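Chapter 4

Folding and Putting Away Flat Textiles

In this chapter you will learn

How to find the grain of a woven cloth and why a fold should follow it
The difference between a fold for storage and a fold for use
How to work with cloths that have an unfinished or worn edge
How to use a stripe or a border as a guide for your hands

Words to know: grain, selvage, hem, fold line, crease, nap, half fold, third fold

Opening case: The linen room at Clellthorpe

When Dymphna Cullinane took over the linen room of the guest house at Clellthorpe, the shelves were full and the staff could not find anything. Tablecloths were lying between the bath towels. Tea towels were rolled, or folded in four, or simply pushed into the space that was left. In the morning the kitchen sent someone down for a cloth, and this person pulled one from the middle of a pile, and the pile fell.

Mrs. Cullinane did not buy new shelves. She first took everything out and put it on the two long tables in the breakfast room, after the last guests had left. Then she asked Cathal Rafferty, who worked in the kitchen, to show her how he folded a tea towel. He did it quickly and in the air, holding the cloth by two corners under his chin. The result looked fine from the front. When she opened it again, the corners did not meet, and one side was longer than the other by the width of a hand.

"It is how my mother did it," he told her.

"And how did your mother's cupboard look?" she asked.

They spent the rest of the afternoon at the table. Mrs. Cullinane later wrote a page of instructions which is still hanging inside the door of the linen room. Its first line reads: Put it down before you fold it. We will come back to this page several times in the chapter, and you will find the complete text in Section 4.

Why we begin with flat textiles

In Chapter 3 you studied washing and drying. A cloth which comes from the line or from the dryer is clean, but it has no order in it. The fibers have moved, the edges have pulled in, and small wrinkles have formed in places where the cloth was pressed against itself. Folding is the step in which we give the cloth a shape again. If this step is done badly, the ironing must repair it, and ironing takes more time than folding.

Flat textiles are the easiest place to learn. A shirt has sleeves, a collar and a front which opens. A fitted sheet has elastic. A tea towel, a napkin or a table runner has four sides and nothing more, so the student can give full attention to the hands. The same movements will be used again in Chapter 5 for bed linen and in Chapter 6 for clothing.

Many students come to this course with the opinion that they already know how to fold. This is usually true, in the sense that they have done it every week for years. The question is if they can do it the same way each time, and if another person can do it the same way after them. In a household with one person this matters little. In a guest house, a school or a care home it matters a lot, for the pile on the shelf is made by many hands.

Grain and direction

Every woven cloth has two sets of threads. The warp runs the length of the cloth, and the weft crosses it from side to side. A fold that lies along one of these directions will stay flat. A fold that crosses them at an angle will open slowly on the shelf, and it may leave the cloth a little twisted. You can feel this if you pull a napkin gently, first along its side and then from corner to corner. In the second case it gives much more.

The grain is not always easy to see. In plain white linen you may need to hold the cloth near a window. The selvage, if there is one, is the most reliable sign, as it always runs with the warp. A hem is less reliable, because a hem can be sewn crooked.

Using a pattern as a guide

Stripes woven into a cloth are a great help to the beginner. A woven stripe normally follows the threads of the cloth, so it shows the grain to the eye without any searching. A printed stripe must be treated with more caution, for the printing may have been done when the cloth was lying a little out of square.

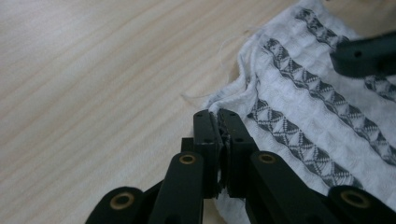

Before the first fold, the cloth should be spread on a table and smoothed from the middle toward the sides. Do not begin to press a fold line while one edge is still bunched. Look at the gray stripes on the white cloth: they run parallel where the fabric lies open, and they buckle where it is wrinkled at the folded edge. This bend in the stripe tells you where the cloth needs your hand. Open the fold, draw the fabric out softly until each stripe is straight again, and only then bring the edges together. Notice also the fine loose threads which trail onto the table. They should not be pulled, as a pulled thread can draw a line through the whole weave. Cut them short with small scissors, or leave them alone until the cloth goes to mending.

The half fold and the third fold

Most flat cloths are put away with one of two folds. In the half fold, the two short sides are brought together and the cloth is turned again until it has the size of the shelf. In the third fold, one long side is laid over the middle and the other side is laid over it, so that no edge is showing at the front. The half fold is quicker. The third fold makes a more stable pile, and it is the one that was chosen at Clellthorpe for everything which goes to the dining room.

The shelf decides the last measure. The tea towel shelf in our case is 11 inches deep, and a finished fold that is longer will hang over the front and be caught by every sleeve which passes. Measure your own shelf before you decide on a fold, and write the number where the others can find it.

Before you read on

Take one cloth from your own kitchen and fold it as you normally do. Open it again and look at the lines it has left. Do they follow the grain? Do the corners meet? Make a short note, and keep it with your coursework. You will need it for the practical task at the end of Section 2.

Then ask another person in your house to fold the same cloth, without giving any advice. Put the second note next to the first one.

Section 1 begins with the position of the body at the table and the correct height of the work surface.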